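Local News | Community

Carden kitchen swap opens with 400 donated pieces

The Carden kitchen swap opened on 2022-02-05 with 400 donated cups, mugs and bowls. Residents can take up to six pieces per household - no exchange is required.
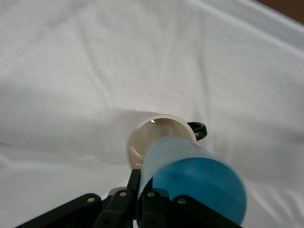 A cream-white mug with a black handle and a blue translucent piece on white cloth.

Organizer Jiahui Qin said donations came in through January, most of them from homes near Wunetska Street. Chipped items were turned away. By closing time, 194 pieces had found new homes. The swap runs for seven more days.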